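Home Features Food Travel Archive Subscribe

The Long Slow Joy of Sweeping Up

2020-10-08

I came to housekeeping late, and I blame the crumbs. When I moved into the flat above the old Clavley bakery in June, I owned one broom with a bent neck and a very high opinion of my own tidiness. Then I started baking bread at home (yes, me too, I know) and the floor has not been the same since!

Flour gets everywhere. It gets into the toaster, it gets into the gap behind the radiator, and one morning I found a little drift of it inside a shoe. My first plan was to throw money at the problem, so I spent 200 dollars on a Plevamach upright vacuum that sounds like a plane taking off and weighs more than my suitcase. I used it for 13 days. The people downstairs were very polite about it, and then they were a bit less polite, and then I put it in the closet.

So I went back to sweeping – and I've grown really fond of it. I do the kitchen last thing at night with the radio on low, starting at the window and working toward the door, and by the time I get to the trash can I've usually stopped thinking about whatever I was cross about at dinner. 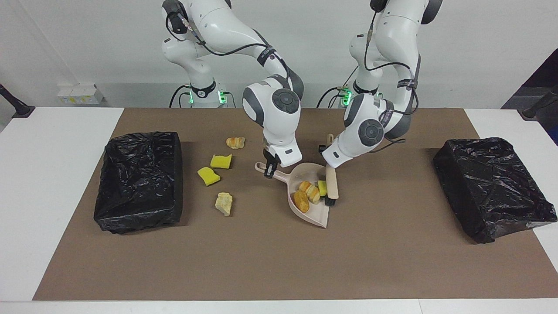 My grandmother swept twice a day and would have found all this very silly. She kept her good broom on a nail, bristles up, and you did not touch it. The outdoor broom was another matter, and so was the one for the stairs. I used to think that was fussy, and now I have three brooms of my own and a hand brush from Shehu, the hardware store on my corner, where they still wrap things in brown paper.

I did try one fancy product, a floor powder called Nilludent that you scatter first and sweep up after. It smelled of lemons and made me sneeze for an hour. Damp tea leaves, my grandmother's trick, do the job just fine, and I drink enough tea to do the whole building.

The bread, by the way, is getting better. Last week's loaf had an actual crust on it, and I was picking bits of it out of the rug until bedtime.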